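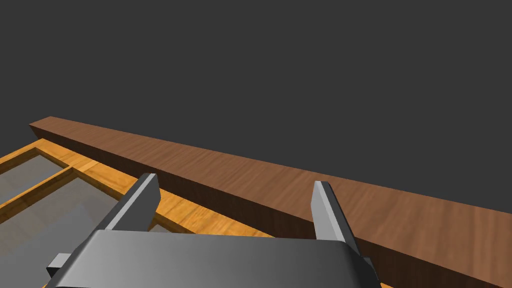 Aldana Farías thinks I'm giving the wrist camera too much credit. Her note came back this morning before I'd finished my coffee, and it said, more or less, that a wider jaw will beat a better view every time, and that if I'd just let the Mostar hand open all the way I could stop fussing over camera mounts. She may well be right. I'm writing up the day in full so that she has something to argue with, and so that I can find my own reasons again when I've forgotten them.

April 8, 2022. Simulator all day, no hardware.

The question is still the one we started with: which of the two parallel-jaw hands do we put on the arm for the timber and sash work, the Kelleck or the Mostar? Both are plain two-finger hands. The Kelleck is slimmer and its fingers are shorter. The Mostar is a big broad thing that fills the bottom of the wrist view whatever you do, but it reaches farther past its own housing, and I've grown rather fond of it, I admit.

The set-up is simple enough. One long brown beam, with the glazed frame lying right alongside it, the frame's outer rail parallel to the beam. Horácio Seixas asked for that layout back when we were planning the job, and I grumbled at the time, but it's a good test. A beam by itself is easy. Put glass next to it and suddenly you care very much where the left finger goes on the way down.

And the left finger is the whole story from the wrist view, really. The camera sits behind and above the hand, so with the jaws open you get a nice clear look through the gap at the side of the beam, and the right finger reads well against that dark face. The left one overlaps the orange rail, though, and its tip comes up toward the lower edge of the beam, and by eye I could not tell you how much air there is between finger and rail. It's clear of everything, the contact readout says so, but I wouldn't want to judge that gap from the picture alone. Gray finger, gray glass nearby, not much to go on.

I ran the grasp policy with each hand, 256 attempts apiece, same seeds, starting poses jittered as usual. The Kelleck touched the frame 22 times on approach. The Mostar touched it 3 times. I expected the slim hand to be the careful one, so I went back and looked at the Kelleck contacts one after another (a slow business, and the reason this entry is late), and most of them had the same cause. With shorter fingers the hand has to come down lower, and then it's the housing that brushes the rail, well before the fingertips have got anywhere interesting. I should have seen that from the drawings.

So that's a point for Aldana, or half a point. She says wide, I say long, and the Mostar happens to be both, so today's numbers don't settle it between us. To pull the two apart I'd need the Kelleck with extended fingers. Domínguez has a finger model that ought to bolt on, and I've asked for the file.

On the camera side I tried one change only, moving the mount a little higher and tilting it down to match. You see more of the rail and less of the housing, which I liked very much, but the far side of the beam gets worse, and the policy didn't seem to care either way. I put it back where it was. I still think there's something to gain from a second view off to the side – I've been saying so since last July, sorry everyone – but I can't claim today's runs show it.

A few odds and ends, so they don't get lost:

The Deststead controller threw a joint limit warning at seed 421 with the Mostar hand. The arm carried on and the attempt was logged as a success. I reran that seed and got the warning again in the same place, so it's repeatable at least. Horácio, would you have a look when you get a moment? The log is in the usual folder.

Friction on the finger pads is still the default for both hands. I left it alone because we were only looking at approach, but please don't quote any lift results from these runs, they don't mean anything yet.

The glass has no give in the model. A light touch and a hard knock both go down as one contact. I'd like to log peak force as well before we do this again, and I've made a start on the script.

Next up: extended Kelleck fingers if the file arrives, otherwise the Mostar with its opening limited to the Kelleck's width, which would answer Aldana's question from the other end.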